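The Second Quote

Kristine Dimaculangan had a rotted sill, a back door that would not latch after dark, and a number in her head. The number came from a neighbor on Tolentino who had the same work done two years earlier. The first carpenter who came out quoted her $1,457.

She called Lieven Geerts of Gradeck for a second price. He spent 30 minutes at the house and did most of his looking on his knees.

"People want a price on the door," Geerts says. "The door is fine. The sill is what you're paying for."

His quote was higher. It was also a page and a half long, and it listed the flashing, the shims, the primer on the cut ends and the haul-away. The first quote had one line on it. When Dimaculangan called that carpenter back and read him the list, he said flashing would be extra.

Small repair jobs are hard to compare for this reason. A crew that does kitchens may not want a sill at all and will price it high. A one-person shop may want it but can't start for 60 days. Geerts tells callers to ask when the work would begin before they ask what it costs.

He also asks for photos by email before he drives out, one from inside and one from outside, with the door open. 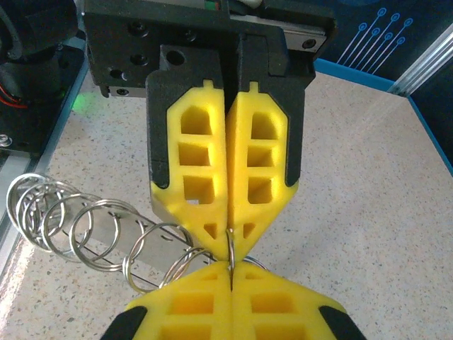 Yellow fingers on a black mount.

Dimaculangan hired Gradeck in November. The old sill came out in two pieces, and the framing under one corner had to be replaced as well, which the quote had allowed for. The crew was gone by 9 the second evening. She still has to paint the trim, and she has asked Geerts to come back in the spring and price the side gate.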